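Notas da oficina: o orçamento dos grippers, parte dois
21 Mar 2019

Prometi no último boletim que contava como ficou a compra dos grippers de mão, e cá estou eu, com a folha de cálculo aberta ao lado e o café já frio. Quem só quer saber o resultado pode saltar para o fim (mas perde as minhas queixas sobre portes de envio, que são a melhor parte!).

Tínhamos três propostas em cima da mesa. A da Ludico era a mais bonita, com catálogo a cores e tudo, só que obrigava a levar o pacote completo, com suporte e formação incluídos, e nós já temos quem saiba montar aquilo. A da Özkan vinha mais em conta, 892 euros por unidade, mas sem peças de reserva. E a da Cituter chegava aos 1231 euros com um jogo extra de dedos e um fole sobresselente. À primeira vista parece caro. Depois fui ver o que gastámos em dedos e foles no ano passado e engoli em seco: cerca de 400 euros, tudo em encomendas pequenas, cada uma com os seus portes e a sua semana de espera.

A Sunita Uniyal, que me aturou nesta conta toda, insistiu que eu pusesse também as horas paradas. Eu não queria, confesso, porque hora parada é daquelas coisas que cada um calcula como lhe dá jeito. Acabámos por fazer uma estimativa modesta e mesmo assim a proposta com peças passou para a frente. Pronto, ela tinha razão, fica escrito.

Decidimos então: 2 unidades da Cituter agora em março, para o projeto Grimotano, e o resto fica para quando fecharmos as contas do semestre. Entretanto continuamos a trabalhar com o que há na bancada, que ainda dá para muito.

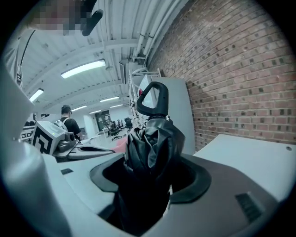 O que me falta orçamentar são as coisas pequenas, e é aí que eu me engano sempre. Marcadores impressos, parafusos, cabos, baterias, cartões de memória, aquela fita que desaparece das gavetas a uma velocidade misteriosa... No ano passado meti tudo numa linha chamada "diversos" e arrependi-me amargamente! Desta vez abri uma linha para cada coisa. Se precisarem de material para as sessões de recolha, mandem-me a lista com a referência do fornecedor e a quantidade, por favor, e não um "preciso de uns cabos" apanhado no corredor.

Ainda estou a negociar a garantia com a Cituter, porque o fole vem classificado como peça de desgaste e eu acho que devia estar coberto pelo menos no primeiro ano. Assim que tiver resposta deles, conto no próximo boletim.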